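The Arm in the Back Bay

Trudy Fairweather has the door propped open with a paint can and she is already talking. Mind the step. Mind the cable. Coffee's in the thing by the sink, milk is a gamble.

Bay four of the Katene workshop used to be where people stored kayaks. Now it has a bench, two monitors, a lot of half-cut aluminum and a project called Stumeter, which is a robot arm, or will be. At the moment it is a shoulder, an elbow, a box of gearboxes and a very opinionated simulation.

"We built it on the computer first," says Trudy. "Not by choice. By budget."

The budget, for the record: $1342 spent so far, out of a pot of $2208. Most of it on motors. The gearboxes were second hand from a packaging line and one of them sings when it turns. Guido Greco, who did the machining, can tell which joint is moving from across the yard with his back turned.

There are four of them in it. Trudy runs the controller side. Guido cuts metal. Jolene Tamihana wrote nearly all of the sim, mostly at her kitchen table after ten at night. Wycliffe Kariuki came in to borrow a drill press last November and never properly left.

The job they picked is dumb on purpose. Pick up a colored cube, put it somewhere else. Get the cube over a little see-through wall without clipping it. Jolene wanted the wall in. Guido did not want the wall in. They are still not quite done arguing about it.

"Anyone can slide a block along a table," Jolene says. "Push it, drag it, whatever. Put a lip in the way and now you have to lift. Now you have to know where your fingers are."

So the wall went in. Low, an L, pale blue rims so it shows up against the wood. She gave the virtual table a proper grain too, because her first one was flat gray and the tracking code got lazy on it. Worked beautifully on gray. Fell over the second it met real pine.

Stumeter's simulated world, close in at the fingers and from high up in the room:
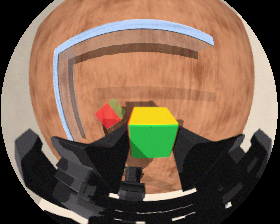
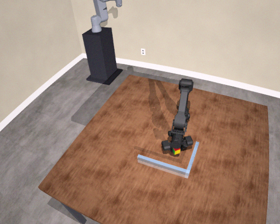 Every run gets a number and a line in a paper notebook, Wycliffe's rule. He doesn't trust log files, he once lost a month of them to a bad card. They were on run 478 the afternoon I came by. The page before was mostly crossings out and the word "thumb" underlined twice. I asked. It's what they call the finger on the motor side. It was closing early.

How early? Sixty milliseconds, Trudy says, and makes a face. Doesn't sound like much. It's enough to nudge a cube round on its corner before the other finger arrives, and then you are gripping a diamond instead of a square, and then you're dropping it.

The fix took two evenings. A delay in the wrong place, left over from an older gripper they'd dumped. Jolene found it reading code on the bus.

None of this is new science and they'd be the first to say so. There are kits. You can buy an arm, unbox it, have it waving by dinner. Digby Ruawai, who holds the lease on the building and wanders through twice a day with a sandwich, has suggested this several times.

"He's right," says Guido. "It would be cheaper also." Then he goes back to filing a bracket.

What they get for the trouble is knowing where everything is. When the elbow sagged in the spring they knew it was the elbow, and they knew which bolt, becuase Guido had put that bolt in and hadn't liked it at the time. Out in the bay the shoulder is bolted to a slab of old kitchen counter, clamped at three corners. The fourth clamp is holding up a shelf.

The plan, such as it is -- finish the wrist. Guido has the parts drawn and half of them cut. Then hang the gripper on it, then run the same cube job on the bench that they've been running on the screen, same wall, same heights. Jolene has cut the real wall already out of scrap acrylic and stuck blue tape along the top to match. It leans a bit.

Will it match? Long pause from everybody.

"The shadows won't," says Jolene. The bay has one window and a strip light that flickers when the compressor kicks in. Her sim has neither. She has started moving the light about from one batch of runs to the next so the camera code doesn't get attached to one version of noon. Wycliffe thinks they should just replace the strip light. Digby has been asked. Digby is thinking about it.

Friction's the other thing. Virtual cubes are all the same cube. The real ones are Guido's, beech offcuts, painted by hand, and the yellow took an extra coat so it's slick. You can feel it with your thumb. A gripper can't, not this one, no sensors in the tips yet. Iken, the surplus place out by the rail yard, has some pressure pads that might do. Trudy's been out there twice and come home with other stuff both times. A centrifuge, once.

I stay longer then I meant to. Someone orders noodles. Wycliffe starts another run and writes the number down before he presses the key, and all four of them drift over to the monitor with forks in hand and stop talking. Guido chewing very slowly. On the bench behind them the real shoulder sits there with its wires out and a rag over it to keep the filings off.

"Again," says Trudy, when it's over, and Wycliffe turns to a fresh line.

Katene workshop is open to members most evenings, and visitors are welcome if they ring first. Bay four will be running the arm, or some of the arm, at the next open night. Bring your own mug. They are also after a wrist encoder, any make, working or nearly, and Jolene would like it known that she still needs her good calipers back.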